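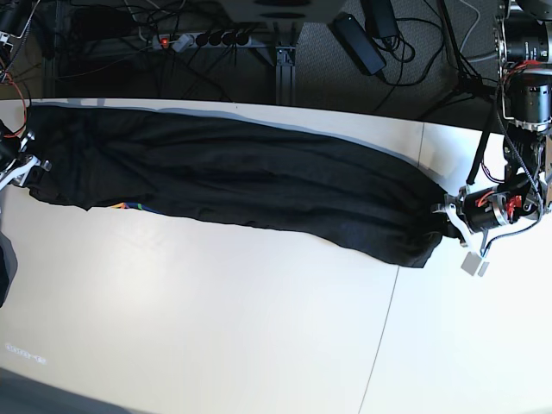
Black cloth on a white table.

Posted 12/19/20

So I finally gave in and bought the Fondlow garment steamer, the handheld one with the gray water tank, and I've had it since September, so I think I can talk about it fairly now. I paid full price for it at Flamden, which stung a bit, and then Maribel Tamayo got hers two weeks later with 25 percent off. I'm over it. Mostly.

I wanted a steamer because I hate ironing and I hate my ironing board even more. It screeches when you open it and it lives behind the bathroom door, where it falls on people. My old steamer was a McIntyre, and it was fine for years until it started spitting rusty water down the front of things, and that was the end of that.

First thing, heat-up time. The box says 19 seconds and that's pretty much what I get with cold tap water (yes, I timed it, with my phone propped on the toaster!). The steam comes out strong and steady on high. On low it kind of coughs at you for a while and I've stopped bothering with low at all.

Shirts come out great. Linen is okay if you go slowly and pull the fabric tight with your other hand, and please wear the little mitt that comes in the box, I have a pink spot on my thumb from the one time I didn't. Curtains were the big surprise – I did the whole living room without taking them down, and it used to be a job I'd put off for a year.

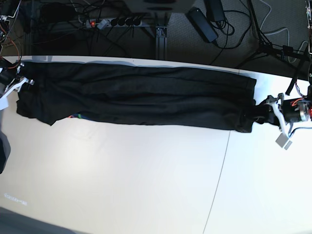

Where it let me down is anything that needs a sharp line. I tried to put a crease back into my work pants and got a sort of vague suggestion of a crease, gone by lunch. If you wear a suit every day you still want an iron. Yara Abu Hammour told me to use the clip-on press bar for that, and it does help some, but it pops off if you look at it wrong and the plastic tab feels cheap.

The tank is small, too. I get three shirts out of a fill, maybe four if they're short-sleeved, and then you have to wait for it to heat up all over again. The cord is nice and long though, and it doesn't twist up on itself like the McIntyre's did.

I did look at the Stustgate before buying. It's quieter and it holds more water, but it's so heavy! I held one up in the store for a minute and my wrist was already complaining.

Would I buy the Fondlow again? Yeah, I would, on sale. Use distilled water if your tap water is hard like mine, and empty the tank before you put it away – I forgot once and it leaked all over my sweaters. Four stars from me, and it'd be four and a half with a better press bar.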